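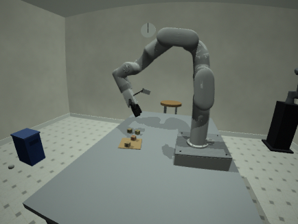
January 16, 2026

Second go at the rye starter for the Gretby loaf. Fed it 40 g flour last night and it smelled like green apples this morning, so I'm happy! Oona thinks I'm keeping it too warm — she runs hers at 16 C and swears by it. Mine sat near 30, oops. Baked one anyway: dense at the bottom, lovely crust, a bit gummy in the middle (I cut it way too early, couldn't wait). Next time, less water and a longer rest. Need to ask Tuulikki for more of the Hirvonen flour, we're down to one bag.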